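第四讲 单臂仿真工位的架设与日常维护（课堂讲义，整理版）

上次课后好几位同学问我，第四讲为什么一开始不讲控制，先花整整一节课去摆桌子、摆杯子、摆球。我的回答还是那句老话：你们后面交上来的作业，跑不通的那些，我打开一看，多半毛病出在工位上，算法还没轮到出错呢。所以这一讲咱们就老老实实把一个工位从头搭一遍，再讲讲平时怎么照看它，坏了怎么修。

先说环境。本课统一用Kitineo做仿真，机械臂和夹爪的模型从Gelldale模型库里取，日志用Whitlock看。工位的配置文件夹名字叫Prolberg，大家从课程盘里拷的就是它，别改名字！改了名字脚本找不到路径，报的错又特别含糊，去年有个组为这个折腾了一个晚上（我也陪着折腾了一个晚上）。

有真机基础的同学可能觉得仿真工位不用维护，反正没有灰尘、没有松动的螺丝。我以前也这么想。后来接手了一个前人留下的场景，用了一学期，越用越怪，同样的抓取脚本，开学的时候好好的，到了十一月就开始滑、开始抖。查到最后，是中间有人换过模型版本，又有人顺手调过摩擦，还有人把桌面高度抬了一点点，谁也没记。仿真里的东西不会自己变，可是人会去动它，动完了就忘。

一、先把桌子和底座定下来

场景里东西很少：一块地面，一张木纹桌，一台七轴臂，一个黑色网状杯，一个红球。越少越好，刚开始搭工位的人总喜欢往里塞东西，放个架子，放几个箱子，看着像那么回事，结果碰撞对一多，出了问题不知道该看谁。

桌子的坐标系是整个工位的根。我的习惯是把世界坐标原点放在桌面上，高度零就是桌面，往上为正。有些模板把原点放在地面，那也能用，只是你以后每写一个高度都要减一次桌高，减着减着就会漏。

底座装在桌面上，靠近后沿。装的时候有个很容易犯的错：看着底座是贴着桌面的，其实碰撞体稍微陷进去了一点。渲染图上根本看不出来，但求解器看得出来，它每一步都想把两个物体推开，底座又是固定的，推不动，于是这股劲就在接触列表里一直挂着，仿真变慢，有时候机械臂末端还会轻轻地颤。检查办法：打开接触点显示，机械臂什么都不做，看底座和桌面之间有没有接触力。固定安装的底座，这一对碰撞应当直接在过滤表里关掉。

纹理的事多说一句。木纹只是贴图，对摩擦没有任何影响。每年都有人问我，木头桌子的摩擦是不是自动就比较大，没有的，材质参数你不填，它就是默认值，管你贴的是木头还是冰面。

二、关节零位和回零姿态

模型导进来以后，先别急着动，把所有关节设成零，看一眼姿态，和模型说明里的零位图对一对。对不上就停，不要往下走。七轴臂多出来一个自由度，末端到了位，肘部却可能在任何一个奇怪的地方，所以只对末端位姿是不够的，一定要逐个关节对。

回零姿态我建议设成肘部抬高、手腕朝下、夹爪悬在工作区上方的样子。这样从回零出发，去桌面上大部分位置都顺，不容易碰到限位。有的同学喜欢让臂整个竖直，收起来挺好看的，可那个姿态附近雅可比条件很差，逆解一启动就乱甩。真机上你这么甩一次，隔壁教研室都要过来看。

限位也在这一步检查。Gelldale里的模型有硬限位和软限位两套，软限位要比硬限位收进来一些。如果发现两套数完全一样，说明软限位没有加载，去看看配置文件是不是被注释掉了。

三、工具坐标系，也就是夹爪中心

好，重点来了。夹爪是平行指，两根手指往下，指尖是深色的块。工具中心点应当落在两指指尖之间的正中。听上去是废话对吧？可是工具坐标系偏掉，是我见过的最常见、也最会装无辜的故障。

它偏掉的时候，什么都不报错。机械臂到位，误差显示漂漂亮亮，夹爪也张得开、合得上。等你去夹东西了，一边手指先碰上，把物体往另一边推，推着推着另一边也碰上了，居然也夹住了。于是大家觉得没问题。换一个轻的、圆底的、或者摩擦低一点的物体，立刻现原形。
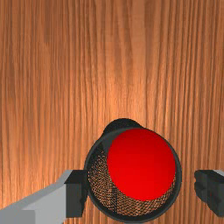
图1 夹爪张开、跨在网状杯两侧：左指尖已贴住杯壁外侧，右侧与杯子之间还留有间隙

碰到图1这种状态，请先停下来，别急着下合爪指令。单凭这一个时刻，还不能断定就是工具坐标系的问题，杯子自己的位置给错了，也会是一样的局面；两根手指开度不同步，也会。要分清楚，得做下面这个小试验。

把杯子拿开（在仿真里就是把它移到桌子另一头），夹爪停在原来的位置。让夹爪绕竖直轴转半圈，再记一次工具中心点和两个指尖的世界坐标。如果工具中心点没动，但是两指中点换到了另一侧，那就是工具坐标系的横向偏置给错了，错的量是两次中点之差的一半。如果中点也没动，再去查杯子。如果中点两次都对，可两根手指到中点的距离不相等，就去查手指的联动约束。

这个半圈法是Desmond Benavides教我的，他在Prolberg这套配置的早期版本上花过很多工夫，注释里带DB的那些行都是他写的。我原先是拿标定尖去对，仿真里也真的建了一根标定尖，他看了以后说你在仿真里什么坐标都能直接读，干吗还要学真机那么辛苦。嗯，有道理，我把那根标定尖删了。

改偏置的时候，请改工具坐标系的定义文件，不要在抓取脚本里加一个补偿量。加补偿这件事特别有诱惑力，一行就完了，但是下一个用工位的人不知道，他又测了一遍，又补了一次，两个补偿叠在一起，方向还可能是反的。

四、手指的联动

平行夹爪真机上一般靠机械传动保证两指同步，仿真里没有齿轮，靠的是一条约束，让右指的位移等于左指的位移。约束有软硬，太软的话，一侧先碰到东西，被顶住了，另一侧还接着往里走，夹爪就歪了。太硬呢，又容易抖。

检查步骤：空夹，慢慢从全开走到全闭，在Whitlock里把两指的位移画在一张图上，两条线应当重合。然后在一侧指尖上加一个横向的小力，再走一遍，看两条线分开多少。本课的要求是分开不超过2微米，超了就把约束调硬一档，再重复。调之前把原值抄下来，抄在工位日志里。

指尖的碰撞体也顺便看看。指尖渲染出来是带台阶的方块，碰撞体最好用几个长方体拼，贴着那个台阶走。有人图省事用整块凸包，台阶就被填平了，夹起来接触面的位置和你眼睛看到的不是一回事，画面上手指好像还没挨到，力已经出来了。我批作业的时候看到"隔空夹物"的，十有八九是它。

五、网状杯：看得见的网和算得动的网

杯子是这个工位里最麻烦的东西，比机械臂麻烦。它的壁是细网，透过网眼能看到后面的木纹，画面上很漂亮，可你千万不要拿这个网去做碰撞！网眼那么多，三角面数量吓死人，仿真会慢得像在放幻灯片，红球还可能卡在某个网眼的棱上不肯往下走。

正确的做法是两套模型：渲染用细网，碰撞用一圈薄板，首尾相接围成筒，再加一个底。薄板的块数不用太多，围出来看着圆就行。有一点要留神，薄板不能太薄，球从高处落下来，一个步长里走过的距离要是超过板厚，它就直接穿出去了。

杯口那一圈粗边单独做。手指从外侧靠近的时候，高度不同，最先碰到的可能是杯口，也可能是下面的杯壁，两处的半径不一样。碰撞模型里如果没有这圈边，你按杯壁半径算的开度就会偏乐观。

还有底。我见过一个杯子忘了做底的，球放进去，稳稳当当，大家都没发现，因为球直接落在了桌面上嘛。一直到有人把杯子提起来，球留在原地，全班都笑了，那个组的同学也笑了。所以验收杯子的时候一定要提一次：夹住，提起，停住，看球跟不跟着走。

杯子的质量和惯量也不要让软件自动算。自动算是按实心体积乘密度，细网模型的体积它经常算错，有时算出来一个几乎没有质量的杯子，手指一碰就飞。自己填。

六、红球和接触参数

球反而简单。碰撞体直接用解析球，不要用网格球。渲染出来的球可能看得出一点棱面，那只是显示用的网格粗，不碍事；要是碰撞也用那个网格，球滚起来会一顿一顿的，停的位置也总是那几个面。

滚动摩擦一定要给一点，给零的话球放在桌上会慢慢溜走，很慢，你写脚本的时候注意不到，等机械臂过去，球已经不在你以为的地方了。给多了也不行，球会像粘在桌上。我的办法是轻轻推它一下，看它滚一小段停下来，觉得像个正常的球就行，不必追求和什么真球对上。

步长方面，物理频率设1,000赫兹，控制指令可以低一些，但要能整除。整除不了的话，指令到达的时刻会一步早一步晚，力曲线上出现一种很有规律的小锯齿，初学者总以为是控制器振荡，拼命去调增益，越调越糟。看到规律的锯齿，先算算频率能不能整除，再说别的。

七、验收动作

工位搭完，或者修过任何东西之后，跑一遍标准验收。脚本在课程盘里，大家跑之前把它通读一遍，知道每一段在查什么。

开始状态是球在桌上，杯子在旁边，两者隔开一段距离，夹爪张开悬在球的上方。
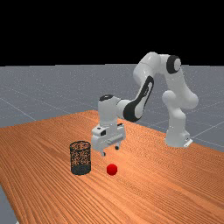
从这个状态往下，夹爪竖直下降，到抓取高度停一拍，合爪，等力稳住，再提起。停那一拍请不要省，下降的余速没消掉就合爪，球会被指尖带着往下压，接触力的读数虚高，你会误以为夹紧了。提起以后平移到杯口上方，下降一点，松开，让球落进杯里。接着夹爪退到侧面，换一个开度，去夹杯子本身，提起，停住，放下，最后回零。

整套验收完整跑一遍是2,506步，日志最后一行会写出来。你的步数要是对不上，哪怕动作看着全对，也说明有某个等待条件提前满足了，或者迟迟没满足，靠超时混过去的。超时那种最讨厌，它不算失败，屏幕上照样写"完成"。

看日志的顺序，我个人是先看力，再看位置，最后才看画面。画面太会骗人了，球进了杯子，大家就鼓掌，可是中间手指可能已经插进杯壁好几层了。在Whitlock里打开穿透深度那一栏，从头拉到尾，有尖峰的地方停下来，对着时间回去看那一刻在干什么。

放球那一步常见的毛病是松开以后球不掉，挂在一侧指尖上。这多半是指尖的法向摩擦给大了，或者两指张开速度差太多。先看两指位移的曲线（第四节那张图），曲线没问题再去动摩擦。

夹杯子那一步，就回到图1那种情形了：一侧先贴上。验收脚本在合爪之前会读一次两侧的接触状态，如果合爪指令还没发，某一侧就已经有力，它会停下来让你确认。不少同学嫌烦，把确认关掉了。请不要关。杯里装着球，单侧一推，杯子会挪，球在里面晃，后面读到的力全是混在一起的，想倒推原因几乎不可能。

八、平时怎么照看

每次用之前：跑一次空夹检查，看两指曲线；看底座接触列表是不是空的；看杯子和球的初始位置与配置文件是否一致。很快的，喝口水的工夫。

每次用之后：把杯子和球复位，关节回零，保存日志。不要保存场景！场景文件是只读的，你如果发现自己能保存，说明权限被人改过，来告诉我。有人跑完实验顺手点了保存，把杯子歪着的位置存成了初始位置，下一组从这里开始，一启动就碰，还以为自己的程序有问题。

换模型版本：整个工位重新验收，从第二节开始，一步都不跳。Gelldale更新的时候，说明里经常只写一句"优化了网格"，可网格的原点有没有动，它不一定写。上学期那次更新，手指的原点就挪了位置，改动很小，工具中心点跟着就偏了，所有抓取都往一边靠。

改参数：改之前写日志，写原值、新值、为什么改、谁改的。一次只改一个。我知道大家赶时间的时候会一口气改四五个，改好了皆大欢喜，可你不知道是哪一个起的作用，过两天想撤掉多余的，又不敢撤。

九、几个修理的实例

有一次，机械臂每走到工作区左侧就轻轻一顿。查了增益，查了轨迹，都正常。后来把碰撞显示打开，桌子的碰撞体比渲染出来的桌面长出一截，还高出一点，手腕路过的时候正好蹭上。是有人缩放过桌面模型，只缩了渲染那一份。改回同一个缩放系数就好了。

另一次是球在杯里一直抖，停不下来。球靠着杯壁，同时压着杯底，两处接触的刚度差得太远，求解器来回找不到平衡。把杯壁和杯底的刚度设成一样，再加一点阻尼，抖动就没了。那位同学之前的办法是把球的质量加大，抖得确实看不见了，但夹的时候也提不动了。

还有一次纯属我自己的错。课前改了工具坐标系，忘了改验收脚本里引用的旧文件，课上演示的时候夹爪认认真真地夹在了球旁边的空气里。大家看得很开心。从那以后脚本里的路径全部改成引用，不再写死。

十、这周要交的

每组交一份工位日志，一份验收日志，外加半圈法的原始读数。读数请给原始的，不要替我算好平均。如果你们组的工位已经是好的，就故意把工具坐标系横向偏一点，让另一组来找，找到以后把查的过程写下来，走了弯路也写，弯路不扣分。

周五下午我在307，带着电脑来就行，卡在第三节和第五节的优先。穿透深度那一栏不知道怎么打开的同学，先看课程盘里Whitlock的设置截图，里面标了菜单位置。

下一讲讲合爪力的控制，请提前把指尖碰撞体换成拼接的长方体，还在用凸包的组，下次课的曲线会和讲义对不上。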